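Blog > Workbench > Folding

Quick one before I have to run. Friday night was demos again, teleop, two arms, me on the handles, laundry on the bed. Shirts only. I wanted 13 good ones, got 12 and my wrists quit.

The olive thing is the worst to teach on. Soft, slides around, no obvious edge to go for. I park the fingers over the middle first and think, then move. Bad habit - the policy learns the parking too. Szabolcs Juhász told me that back in October and I still do it.
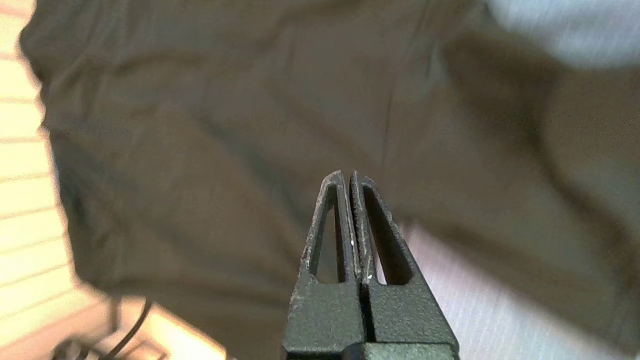

Wrist cam over the olive one. Fingers getting scuffed.

Black tee is easier to drive from the head view but teh folds vanish. Black on black. I ended up steering by the collar and guessing the rest. Might need another lamp, the room is too dim at that hour.

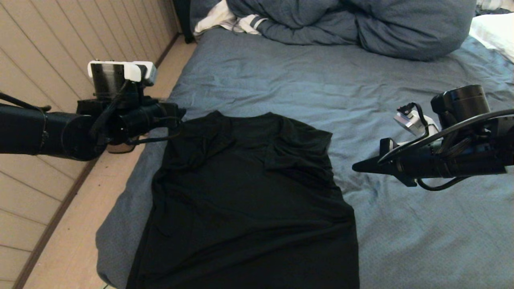

Both arms in at the shoulders, sleeve flopped over.

Other stuff I changed. Handle scaling down a bit, so a big hand move is a smaller arm move. Feels slow, looks much better on playback. Also resets - I now re-rumple everything by hand between takes, otherwise every demo starts the same and you get a robot that can fold exactly one mess.
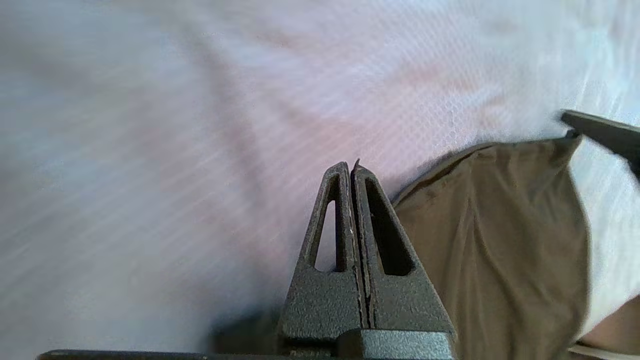
Closing too early is still my number 1 mistake. You squeeze, get air, open, go again. I kept 2 of those in on purpose so it sees a retry, binned the rest. Hajdu wants them all kept, we'll argue. 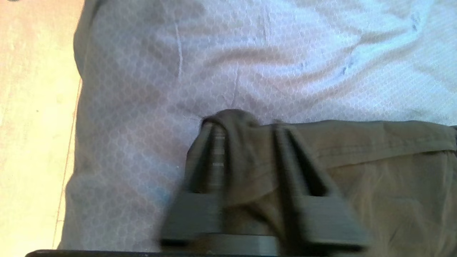
Pinch, lift, small pause, then the other arm comes in. Thats the order I'm sticking to for the whole set, even when its faster to do both at once. Training run goes on tonight, will post numbers if there are any worth posting.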